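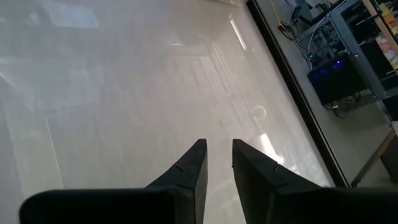
Fingers parked over a shiny table, reflections everywhere.

Home Projects Notes About Contact

29 September 2020

So I've spent most of this week fighting with highlights. The grasp picker in Tilness (my little planning tool, for anyone new) looks for bright edges, and on a glossy white top it finds plenty! My first go was a brightness cut-off at 170, which got rid of the worst streaks and also ate half the real edges – not my finest hour.

What I do now is shift the wrist a touch, grab a second view and throw away any edge that slides about more than the table should. Reflections slide a lot. It adds some 300 milliseconds per pick, and I can live with that.

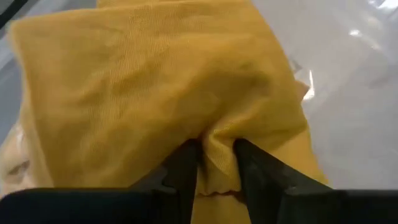

Mustard knit, pinched near a hem.

Cloth is a different headache (and much more fun). The ribbing gave my edge finder thousands of tiny lines to get excited about, so I blur first and only look for the big folds. I've also split closing into 2 stages, a quick one and then a slow squeeze, because the single-step version kept overshooting in the logs.

Next up is moving the settings out of the code and into a proper file. I'll put the branch up in October, once I've tidied the comments.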